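The Drawer Full of Cords

I have a drawer I don't like opening. You probably have one too, or a box in the closet, or (if you're my sister) a whole suitcase. Mine is the bottom drawer of the hall dresser, and it is where cords go when I can't decide about them. Phone chargers from phones I dropped in a lake. A coil of speaker wire. And power strips, so many power strips, every one of them wrapped in its own cord like a little mummy.

I'd been putting it off since we moved into the Gurnero Street apartment, and then this spring I plugged a space heater into a strip behind the couch and went to make toast. When I came back there was a smell. Not a big smell! But I have a cousin who lost a garage that way, so I pulled the plug and sat down on the floor and thought, okay, we are doing the drawer.

First I called Vasilică Munteanu, who rewired my mother's kitchen and has been answering my dumb questions ever since. He was eating lunch and told me so. I asked him what I was supposed to plug a heater into, and he said the wall. I asked what if the wall was inconvenient, and he said move the heater. Then he asked me to turn over the strip behind the couch and read him the back of it, which I had never done in my life with any strip, ever. There was a sticker, half rubbed off. I could make out a 3 and some zeroes and that was it. "So is it 300 or 3000?" he said, and I could hear him chewing. I didn't know. "Then you don't keep it," he said.

So that became the rule for the drawer. If I couldn't read the back, out it went, and I mean out to the electronics bin at the Flovau recycling center, where a very patient man took the bag from me and asked if I was closing an office.

A few other things got a strip tossed. Any brown mark near a hole. Any plug that wiggled in its socket (hold it by the plug and give it a nudge, you'll feel it right away). Cords that had gone stiff, or had a flat place where a bed leg had been sitting on them. I had one with a switch that clicked but never quite settled on either side, and I'm embarrassed to say it had been running our fish tank.

What survived went up on the kitchen table where the light is good, and I wiped them all down, unplugged of course, with a barely damp rag and a dry toothbrush for the gunk along the seams. The toothbrush is the best part. I did it with the radio on and it took most of an afternoon and I would happily do it again.

Then came the shopping, and I have opinions. Nigel Rowbotham, who runs the hardware counter at Bognár, let me take half a dozen off the rack and line them up, and we talked about them for much longer than the subject deserves. He likes a long strip with the sockets spread apart, so that a chunky charger doesn't hog its neighbor. I like a switch I can find with my fingers, down at one end where my foot won't get it. We both like color. A white strip on a white baseboard disappears, sure, and that's the whole selling point, but when I'm on my stomach under a desk with a flashlight in my teeth I want to see where the holes are. Blue sockets, please. Yellow, orange, whatever you've got!

Multi-pattern sockets are their own conversation. They're made to take plugs from more than one country, and if you travel or buy lamps online from far away they look like the answer to everything. Nigel's advice was to try the plug you really plan to use and see if it sits snugly, and to remember that the socket doesn't change the voltage coming out of the wall. My friend killed a hair dryer learning that one.

As for where they live now, I screwed a hook into the underside of the desk for the slack, and put the strip itself up on top, at the back, flat, where I can see it. I used to hide them all. They collected fluff and the dog's kibble. On top of the desk they get dusted like everything else, and I turn the switch off when I go to bed, which I never did when it meant crawling.

The heater goes in the wall. It's in a slightly annoying spot by the bookcase, and my toes are a little colder on the couch. The drawer has dish towels in it, and one charger I still can't identify, so if you recognize a fat round plug with a notch on one side, write to me care of the magazine.

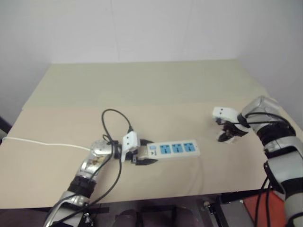
A white strip with blue sockets and a blue switch at one end, laid flat on the tabletop.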